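Última actualización: mayo

Buscar en el cuaderno Buscar Limpiar

Cuaderno de taller - guantes de portero de críquet, par Breken

Entrada de mayo, empezada a las 9:40

Continúo con el par Breken que dejó Anca Preda. La queja que ella escribió en la etiqueta es corta: "la pelota sale del guante izquierdo". He leído también su nota anterior, donde dice que con el par viejo de Leclerc esto no le pasaba, y que el cambio lo hizo antes del torneo de Clakholm. No sé todavía si el problema es del guante o del acostumbramiento, y prefiero no decidirlo antes de abrir la costura.

Primero la palma. La goma de granitos está bien en los dedos, pero en la base del índice está lisa, brillante, en una zona del tamaño de una moneda grande. En el derecho no encuentro lo mismo. Anca recibe casi siempre con la izquierda debajo, así que el desgaste tiene sentido. Lo que no me gusta es la membrana entre el pulgar y el índice: está cosida con demasiada tensión y cuando cierro la mano el bolsillo queda estrecho. La pelota entra, toca el borde y se va hacia afuera. Lo repetí muchas veces con mi mano dentro, que es más grande que la suya, de manera que esto vale como indicación y no como medida.

Descosí la membrana por el lado del índice. El hilo original es fino y estaba encerado solo en parte. Puse hilo de Mirberg, el mismo que usamos para las protecciones de pierna, con puntada doble en las dos esquinas. Dejé 2 milímetros más de holgura en el centro. Quise dejar más, pero Ekaette me recordó que el reglamento pide la membrana tensa entre los dos dedos y que un árbitro puede mirar esto antes del partido. Tiene razón. La holgura debe quedar en el borde de abajo y nunca arriba. 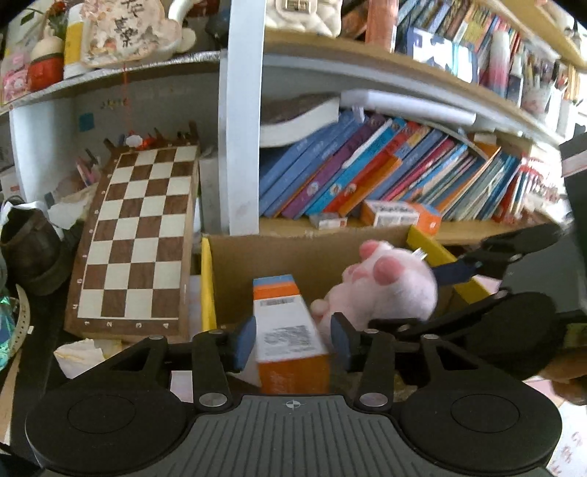 Después de la membrana pasé a los guantes interiores. Son de algodón con refuerzo en la palma, y el refuerzo está movido hacia la muñeca. Para Anca esto significa que el golpe llega casi directo a la base de los dedos, y una portera que siente dolor abre la mano antes de tiempo. No quiero hacer de entrenador, pero creo que aquí está la otra mitad de la queja. Cambié los interiores por un par sin marca que teníamos en el cajón, una talla menos. Quedan ajustados, sin arrugas en la palma.

Prueba con la máquina lanzadora, por la tarde, desde las 16:15. Lanzamos 100 pelotas al guante izquierdo, con Ekaette Osagie detrás de los palos y yo en la máquina. Longitud buena, un poco fuera del palo externo, velocidad media. Ekaette dice que el bolsillo cierra mejor y que la pelota "se queda dormida" - la expresión es suya y la dejo así. Se le escaparon las primeras, y pienso que era por el hilo nuevo, todavía duro. Hacia el final ya no miraba el guante. Ella no es Anca, tiene los dedos más largos, y por eso la prueba verdadera falta todavía.

Nota sobre la máquina: la rueda de abajo vibra cuando pasa de 3000 revoluciones. Bajé un poco y la vibración desapareció, pero la pelota sale entonces con menos rebote. Alguien debe revisar el eje antes de que trabajemos con los bateadores. Lo escribí también en la pizarra.

Un asunto que me quedó sin resolver es la zona lisa de la palma. Pensé en lijar suavemente para devolver el agarre. Hice un ensayo en un guante roto de Leclerc, con lija muy fina, y la goma se levantó en tiras pequeñas. En el Breken no lo voy a hacer. Si Anca quiere, se puede cambiar la palma completa, aunque para esto hay que mandarlo fuera y se queda sin guantes hasta que vuelva. Mejor preguntarle a ella antes de pedir precio.

Para los que usen esta entrada después: el pulgar derecho tiene la varilla un poco girada hacia adentro. No la toqué. Anca no se queja de ella y tal vez ya tiene la mano hecha a esta forma.

Pendiente:
- que Anca pruebe el par en la red, primero con lanzamientos lentos
- mirar la costura de las esquinas después de esa sesión
- pedir más hilo de Mirberg, queda poco en el carrete
- eje de la máquina

Añadido a las 18:30. Ekaette se llevó el guante izquierdo para ablandar la membrana con la mano. Lo trae mañana.

Contacto: mesa de material, taller | Volver arriba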